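Forum: Refurb and Repair Trade > Automation on the bench
Thread: Arm cell on desktop teardown, what happened to your bench roles?

wundon_bench
We do 4,000 ex-lease towers a quarter. Since March one cell handles drive, RAM and CPU on the common Dell chassis. The tray layout is the part I'd copy: drive upright, CPU and RAM flat in the lower recesses. 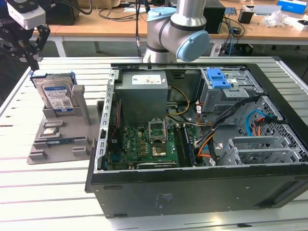 Dell board, socket frame open, parts in the tray.

Bench staff went from stripping units to loading, clearing faults and grading. Same headcount, different day. Cycle time isn't the gain. Sore wrists are down.

jenkins_reuse
Same headcount for now. Our site lost two positions within a year of the same speech. What's the fault rate?

wundon_bench
Last run was 3,181 units, 60 stops needing hands. Mostly cables lying over the drive bay.

Onum
Sixty is fine on paper. Each one pulls a grader off their station for 15 minutes, so log it as labour. Ours didn't, and the graders wore the backlog.

jenkins_reuse
Agreed. Also pay. If they're clearing faults on an arm, that's a technician's classification – not a bench hand's.

wundon_bench
Reclassification is with HR. No answer yet. Lleucu on our floor wrote up the drive bay work, pasting the relevant bit.
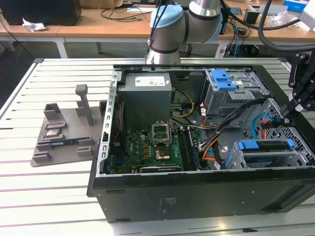

Words and photo: Lleucu Parry, Brominska site

The drive sits between two blue latches, low in the case, with the honeycomb panel close by. Dress the SATA cable back before you call the arm in. Graders should not be doing this between units. It belongs to the loader and should be in the loader's time.

Onum
She's right about the loader. Disagree on dressing cables by hand at all – pull them first.

jenkins_reuse
Then you've added a step and called it automation.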